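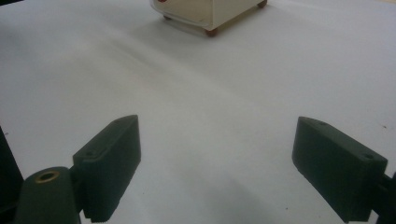
Photo: Rerken Media / supplied

Council vote on diet advert ban – your views?

fodenlass
The council passed the first reading last night. It bans adverts for weight loss pills and skipping meals on anything it owns, so bus shelters, leisure centres and the Tuhiwai car park. The petition had 1,036 names. Second reading is in October.

marrow_pete
I signed it. My daughter walks past two of those shelters on the way to school. The Plorkiren tea advert was up all summer.

gridref40
Waste of time. She'll see 20 worse things on her phone before breakfast. The council can't touch that. 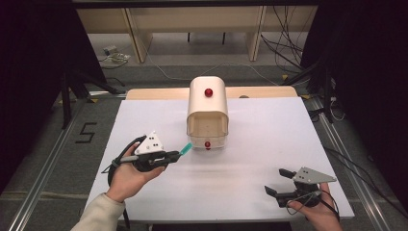 And who decides what counts? The draft says "promotes extreme thinness" and leaves it there. A running club poster could fall foul of it if someone complains.

fodenlass
Clause 19 covers that. Sports clubs and NHS leaflets are exempt.

gridref40
Clubs are. Private gyms aren't, I've just read it. So the gym in Foden can't advertise a weight loss class at the bus station.

marrow_pete
It can if it leaves out the before and after photos. I don't see the problem.

oldtram
I voted for this lot and I'm still not sure. The fine is £40 – Plorkiren won't notice that. Either make it hurt or leave it alone.

fodenlass
Fair point on the fine. You can send comments in until the end of the month, and I'll be asking for a higher one.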